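### 4. Notes from the boat transfers

I did most of my fieldwork as a paying passenger, and I'd do it that way again! Between October and the end of the season I rode the river transfer from Redlow to the lodges at Surnenura 14 times, mostly on the early boat, with a notebook in a freezer bag and a thermos I kept losing. My question was a small one: how do first-time visitors decide whether to hire a local guide (and who talks them into it)?

I chatted with 60 travelers in all. More than 20 of them told me they'd picked a guide on the boat itself, usually after getting to talking with somebody on their second or third trip. Ulla Bråten found the same sort of thing on the Kokex ferries, though her crossings were much longer and her passengers had a bar. On my boats people had wet knees and a bag of peanuts to share, and they still swapped guide names like old friends.

The lodge desk mattered less than I'd guessed. Only 4 people said the front desk changed their mind, and two of those were a couple who disagreed about it all the way to the dock. Majumder's idea of the "borrowed plan" fits this pretty well, I think. You turn up alone, you hear what the folks next to you are doing, and by the second bend you're going along too. I've done it myself, twice. 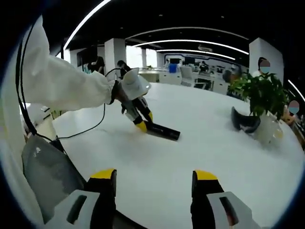

**Figure 4.** Hand-held grippers at a white tabletop.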